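Saturday, February 10, 2018

RAM insertion, Pondmont cell

Fault 32 again: force limit on the way down, arm stops and sulks. Log says 3899 counts. Limit is 1858, so at least it is thorough.
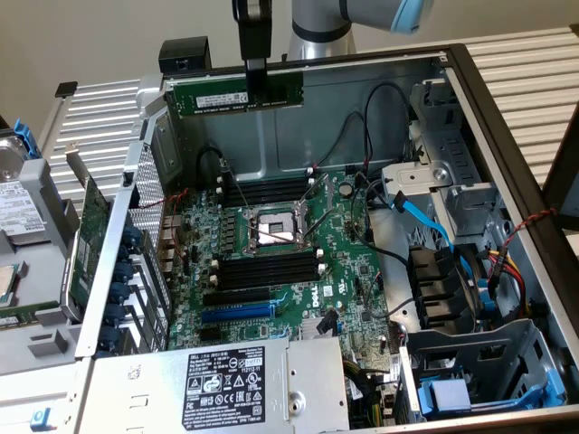
Second try, slower approach

Dropped the descent speed to 12 and turned the module upright before the slots. Same fault. I blame the taught slot height, which I taught.

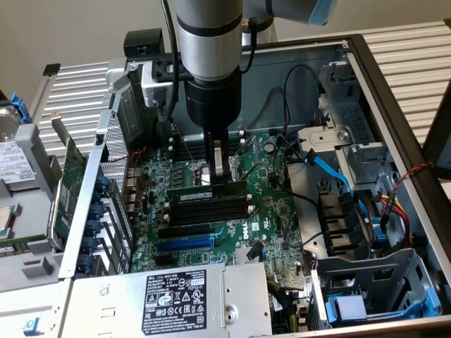
Thảo Doãn says to check the wrist zero before touching the height, and to stop raising the limit when she's at lunch. Limit is back down. Zero check Monday.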